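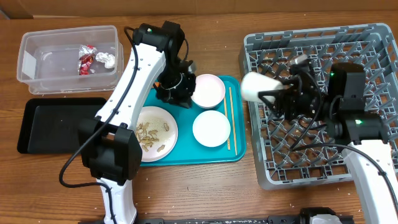

*The Mestov pair on the clearing-up job: tray in the middle, rack on the right.*

I have been asked more than once whether the Mestov two-arm kit is worth the money for a small kitchen. My answer is no for most kitchens and yes for a few, and I think the people selling it would do better if they said so too.

Mestov sells the kit at 2,896 pounds. For that you get two arms, a rail that fixes to the edge of a table, the cables, and a licence for the clearing-up software. You don't get a table or a dish rack, and you don't get anybody to set it up unless you pay extra. Adams, the dealer most people over here buy from, will send someone for a day. Pravesh Moodley came out to us at Prudulstead and was very good, but he had to go at four and we were still working out where the rack should sit.

The job the kit is sold for is easy to describe. A tray comes back from the dining room with dirty dishes on it. The arms are meant to move the crockery to the rack and get rid of whatever is left over. I have worked in kitchens most of my life and it is one of the dullest jobs in the building, so I have no quarrel with the aim. My quarrel is with the brochure, which talks about the dishes and hardly mentions the rubbish.

Anyone who has stood at a hatch at two in the afternoon knows the dishes are the easy part. A plate is a plate. What slows you down is what people leave on it: wrappers, tissues, bones, the shells off things. None of it is the same shape twice. A cup has a rim to get hold of, but a crumpled wrapper has no right place to hold it and may be stuck down with sauce. If you are going to pay for a machine to clear tables, this is the part to ask about first.
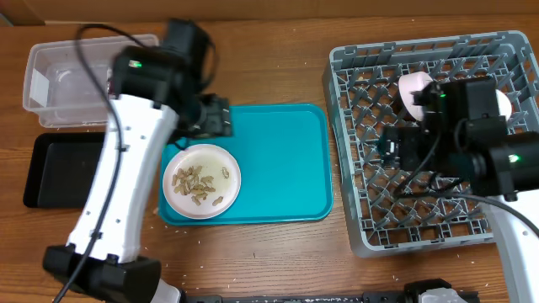

Nuts in their shells are a good test and I would urge any buyer to use them. They are light, they roll, and a heap of them has to be dealt with one way or another before the plate can go anywhere. The software lets you choose between picking out the pieces and tipping the plate. Picking is slow. Tipping is quick but you need a wide bin and you need to accept some mess. I don't count the mess against the arms very much, as I have seen plenty of people do worse, but the brochure says "leaves surfaces ready for service" and I think that line should go. Somebody still needs a cloth.

The rack matters more than you would expect. Adams suggests one with an open grid, and the software wants to be shown where the rack is each time it has been moved. At Prudulstead we move ours all the time because we wash the table. Showing it again is not hard, but it is one more thing for whoever opens up, and in my experience that person is already doing the work of two.

Jarmo Juntunen, who runs the canteen at Grolholm, disagrees with me about nearly all of this. He has had his kit since January and puts 80 trays a day past it. His view is that I am judging it as a replacement for a person when it should be judged as something that works through the backlog after everyone has gone home. He has a point. His trays are all the same size and his menu hardly changes, and he has a spare room with a door that locks, so speed doesn't worry him. If I had his building I might well have his opinion.

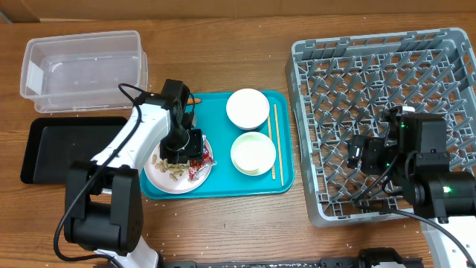 Mixed leftovers are where he and I part company. A plate with one kind of thing on it can be treated one way. A plate with food and packaging together needs sorting, at least if your food waste goes in a separate bin as ours does, and I would not yet leave the kit to do that without checking the bins afterwards. Jarmo's waste all goes in one bin. That one fact probably explains most of our argument.

Then there is the question of cost after the first year. The licence is 1,000 pounds a year from year two. The arms are covered for 3 years, which is fair, but the grippers are counted as wearing parts and are covered for none of it. I asked Adams for a price on a spare pair and was told it depended. I'd want that in writing before I signed.

So if you have one size of tray, one bin and a room you can leave it in overnight, ask for a trial and take your own dirty dishes along – the worst ones you have. If you run a place like mine, I would wait for the next version.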